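Sze-wing Yuen
Spent the evening on the shape sorter blocks from the Romenthorpe toy library. Notes follow, mostly for whoever does the next set.

1/ The set came back with no tray and no list. Shapes include a star, a heart and a triangular prism. All small, all one solid colour each. I put them out on the maple board, which is pale enough to show up chips in the paint.

2/ Each block gets a wipe with a damp cloth and mild soap, then a dry cloth straight after. No soaking. The inside corners of the star hold most of the dirt – a cotton bud gets in there.

3/ Leave them spaced out so that no two faces touch. I turn mine once, after 66 minutes, and bag them the next morning.

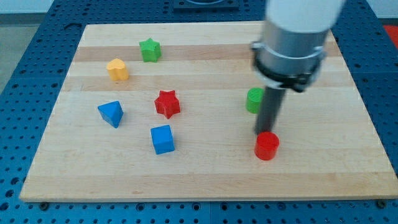 Does the colour of the board matter for checking blocks?
A pale one is best, as dark marks and bare patches stand out against it. Strip grain is fine if the bands are close in tone.

4/ The yellow heart and the green star are easy to inspect. Blue is harder. Tilt the prism under a lamp and look along the ridge, where wear starts.

5/ Storage: one cotton bag per set, label sewn in, number on the label. This one is 192. The Adel branch still uses card tags and has lost more than 3 sets that way.

6/ Pesonen wax on the board twice a year. Last done in March. Thin coat, leave overnight, buff. Do not put blocks on it until it has stopped smelling.

7/ If anyone has the tray for 192, it can go back in the returns box at Romenthorpe – no form needed.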